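Chapter 7
Comparing Grippers Without Fooling Yourself

Every gripper looks good in the video its maker chose to show you. The object is rigid, it sits where the arm expects it, and the clip ends before the put-down. A buyer who has seen three such clips still knows nothing about which hand to bolt on.

This chapter is about running the comparison yourself. It assumes you have read Chapter 6 on mounting and payload. We will follow one trial, run at Itlow by Darren Fairclough, in which a Gillska two-finger hand was set against a Kiridis hand on the same arm. Both data sheets promised "household handling." Neither sheet defined it. 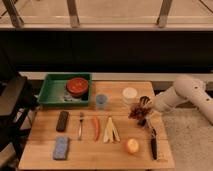
Success rates are the first thing a reader looks for and the last thing to trust. A rate of 100 percent on sponges tells you about sponges. Fairclough's object set was meant to be harder on the hands than that, and parts of it are. Grapes have no single surface to close on, and with the fingers down at the bunch, the choice of approach angle matters more than grip force. A knife lying flat on a table is hard in a different way, with a thin blade and a handle that can roll. Other objects in the set, the sponge among them, separate nothing. Average them all together and two quite different hands will come out looking alike.

The second problem is layout. Fairclough gave each hand 40 attempts per object, a respectable number, but an attempt is only comparable if the object starts in a comparable place. Grapes in front of the carrot and grapes out at the right edge of the table are two separate tests, as far as the elbow is concerned. His first report gave one figure for both. When the Itlow team split the results by starting position, the Kiridis lead on soft items shrank to 2 percentage points, which I would not spend money on.

The third problem is the controller. The Kiridis hand was driven through a Tsuchiya unit with its own force limit, while the Gillska ran on factory settings. Was the trial comparing fingers or firmware? The report doesn't say, and the data can't tell us.
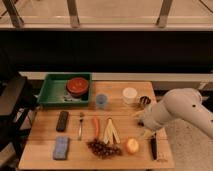
7.1 What Counts as a Grasp

Before any counting starts, write down what you will accept. "Picked up" is too loose. State the lift height, the hold time, and how much damage is allowed on food items. Then have someone who didn't choose the gripper do the scoring.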